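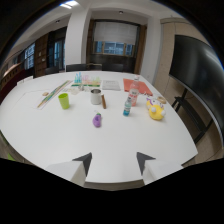
Puppet Mornings Are Back at Unton Hall

After so many of you stopped us in November to ask when the puppets were coming home (thank you, we do love being asked!), we can finally say that Märta Tangen is bringing her Nestetti show back for the new year, with a brand new story about a goose who won't go to bed. It runs 45 minutes or so with a juice break in the middle, and it suits children up to 9, though plenty of grandparents have been known to giggle along too. Birthday families can reserve the front rug, so just give Golnar Bakhtiari a call at the Prosser Street office and she'll save you a spot.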